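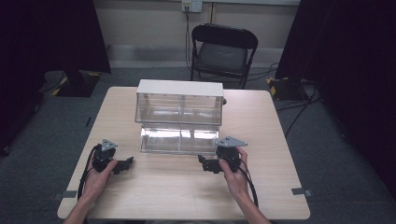
S. Akbari

Automation of box handling at Lostard: effects on bench staff
Project report, submitted December 18, 2022

1. Background

Lostard runs a packing and returns site in Narkimia. Clear plastic boxes come back from shops, are checked, and are stacked for reuse. Until September the checking and moving were done by hand at ordinary benches. The firm then began a trial in which bench staff carry out the same task with a pair of hand-held grippers, and the recorded movements are used to train a two-armed robot cell supplied by Drellier.

This report deals with the work of the staff during the trial. The performance of the robot cell is covered only where it changed what people were asked to do.

2. Method

The department has 20 bench staff. All were given a short form at the start and end of the trial. Three recording stations were watched over full shifts, and the shift logs were read for the same period. The logs list 548 completed recordings.

3. The task

The operator works at a light wooden table with one gripper in each hand. A box is placed towards the far side of the table. The jaws are opened, brought in from left and right, closed on the walls of the box, and the box is lifted or turned. Each gripper has a cable at the back, and operators soon learn to keep their wrists clear of it. Thick rims and smooth walls are the main source of difficulty: the pads have to meet the wall squarely or the box turns in the grip.

Staff were asked to move slowly and evenly. Several wrote on the form that this was harder than working fast, as their usual habit is to tip the box with one hand and catch it with the other. Tipping was not allowed in a recording.
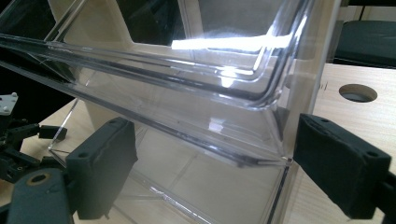

Does the trial reduce the number of people needed at the benches?
Staffing stayed the same throughout the trial, but the hours were divided differently, with time moved from stacking to recording and to checking the robot cell's output.

4. Findings

4.1 Pace. Output per person fell on recording shifts. The bench target of 100 boxes per shift was dropped for those shifts after the first week, following complaints.

4.2 Strain. Lifting went down. Complaints about the forearm and thumb went up, mainly among operators with small hands. The grip size cannot be adjusted on the present model.

4.3 Skill. Experienced staff made better recordings than new starters, yet both groups were paid at the same rate. This was the most frequent written comment on the closing form.

5. Limits of the study

The trial covered one site and one type of product. Night shifts were not observed. The closing form did not ask about pay directly, so the comments under 4.3 cannot be given as a share of the staff.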